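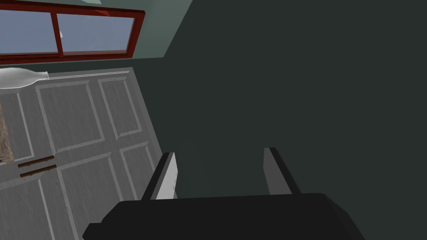 *Simulationsansicht: Der Greifer mit zwei parallelen Fingern vor grauem Schrank und dunkelgrüner Wand. Bild: Osomeck*

**Lerkuvex, 2. August** - Beim Möbelaufbereiter Jakubowski beginnt im November eine neue Art zu arbeiten. Dann übernimmt ein Greifarm von Osomeck in der Endprüfung das wiederholte Öffnen und Schließen von Schranktüren, das bisher von Hand erledigt wird. Bis zu 290 Türbewegungen fallen dort pro Schicht an, und wer das kennt, weiß, was die Handgelenke abends dazu sagen.

Geübt wird schon jetzt, und zwar am Rechner. In der Simulationsumgebung Mukomari fährt der Greifer Schränke mit Kassettenfronten und schmalen Griffleisten an, aus immer neuen Winkeln und ohne dass ein einziges echtes Möbelstück einen Kratzer riskiert.

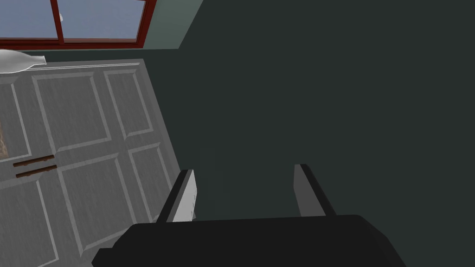 Die Beschäftigten sind von Anfang an dabei - sie legen fest, welche Griffe schwierig sind, und sehen sich die Durchläufe selbst an. Rund 60 Prüfabläufe haben sie bereits zusammengestellt. Zwei Kolleginnen und Kollegen je Schicht werden für die Bedienung geschult, und die Schulung zählt als Arbeitszeit. Stellen fallen keine weg. Die frei werdenden Stunden gehen in die Aufarbeitung alter Beschläge, für die in Lerkuvex seit Jahren zu wenig Zeit bleibt. Darauf freut sich die ganze Werkstatt!

Der Probebetrieb ist auf drei Monate angelegt. Interessierte Betriebe können sich bei Osomeck für einen Besuch vormerken lassen.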